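Ticket: Shop listing keeps reverting to old price and old description
Product: Vedamero seller dashboard
Opened by: Wanda Zieliński, Ikley Kitchen & Table
Status: Open (reopened)

Original report

Every time I edit a listing and press Save, I get the green tick and the new text shows on my screen. Some hours later the old text is back, and so is the old price. I sell kitchen and tableware, 700 listings in all, and I can't sit here checking each one after breakfast.

The worst case is the Carbone storage range. I put the price up in February. It has gone back down 6 times. I have sold stock at the old price and Vedamero has taken its commission on it regardless.

Photos are not affected as far as I can tell. The ones on the same listing, from the same save, have stayed put while the words and the price went backwards.

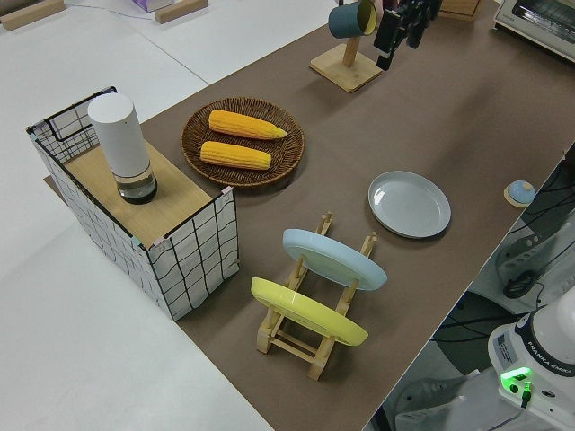
I have already read the help page. It tells me to clear my cache. I don't see how my cache can change what a customer in another town pays, but I cleared it anyway. No difference.

Reply from support

Thank you for getting in touch. Please try the following:
Log out and log back in.
Use a different browser.
Check that no one else on the account is editing the listing.

Reply from Wanda

Logged out and in. Tried a different browser, then my phone with the wifi off. Same result each time. I am the only person on the account, so unless I am getting up in the night to undo my own work, we can rule that out.

Could somebody look at the change history on your side? Mine only says "Updated" with no name next to it.

Reply from support

We have looked at the history and can see updates coming from a connected app called Flornel. This may be a third-party issue. Please contact the app's provider.

Reply from Wanda

Flornel is the stock counter. I gave it permission to change quantities and nothing else. Your own permissions page says "Quantities only" beside it. If it can rewrite a price with that setting on, then I'd say the setting doesn't work, and the setting is yours.

I did write to Flornel. They say they send a quantity and a product code, and they sent me a copy of one of their updates. It has 2 fields in it. No price, no description. I've attached it.

Test I ran myself

Disconnected Flornel at 9.15 in the morning. Edited the Carbone listing and two others. All three were still correct at 6 in the evening.
Reconnected it. Changed nothing else. Sold one item from the Carbone listing at 7.40, so the quantity went down by one.
At 7.45 the old price was back on that listing. The other two, which had no sales, were fine.

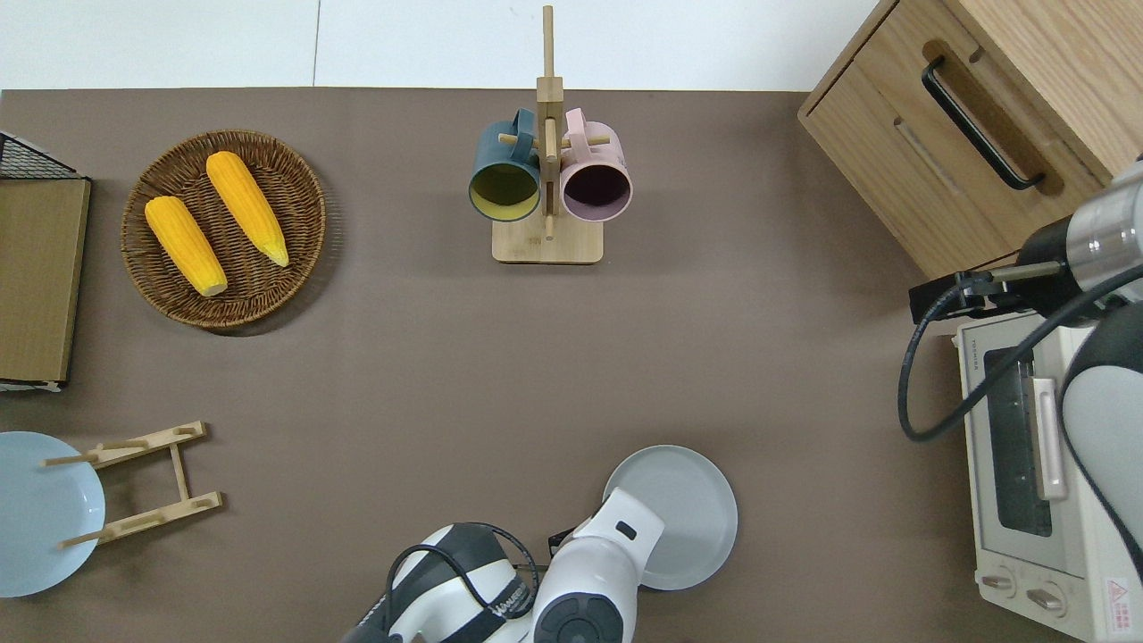
So it only happens when a quantity update arrives. My guess - and it is a guess - is that your system takes the new quantity, attaches it to an old saved copy of the listing, and publishes the lot.

Reply from support

We believe this was fixed in last night's update. We are closing this ticket.

Reply from Wanda

Reopening. I repeated the test after your update and the old price came back within about ten minutes of a sale. Please tell me what was changed and how it was tested, as I was told something similar last time.

Until then Flornel stays disconnected and I am doing the quantities by hand. I'd also like an answer on the commission for the orders sold at the wrong price. That question was in my first email and hasn't been mentioned since.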